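Subject: Re: [spa-owners] Voucher expiry and package bookings

Felicja Szulc wrote:
> We sold 80 vouchers in December and a lot of them are still out.
> Do you hold people to the expiry date? And does anyone let a
> voucher go toward a package, or single treatments only?
> Felicja, Drarkwood

Hi Felicja,

We changed our rules last year after the Hidow branch and the Drullanau branch were found to be doing different things. Both now run vouchers for twelve months from the date of sale, with one free extension of three months if the customer asks before it runs out. After that we charge a fee of 50 to reissue.

The date is written on the front by hand. It used to be in the small print on the back and people missed it.

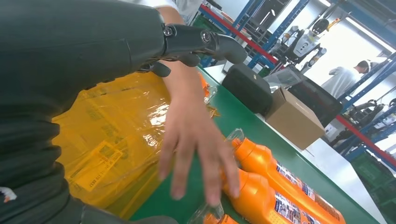
On packages, we say yes. The voucher counts as money toward anything on the menu, and the customer pays the difference at the desk. The one thing we don't do is give change. If there is value left over, it stays on the customer's record and they can use it for oils or a later visit.

For the books, we keep unused vouchers on their own line. At the last count that line stood at 1,640 for Hidow and 3,000 for Drullanau, which was more than I expected — a lot of it was hot stone massage bought as gifts.

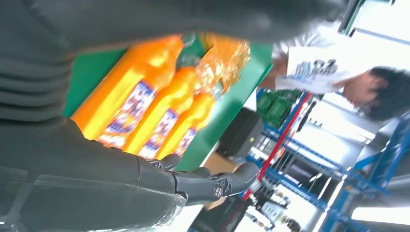
We also send one reminder a month before expiry. It goes to the buyer, as that is usually the only address we have. Thakur, the booking system we use, can send it for you, but you have to turn it on for each voucher type separately. Check the couples' massage one, I missed it the first time.

I can send you our wording if you want it.

Brijesh Bhardwaj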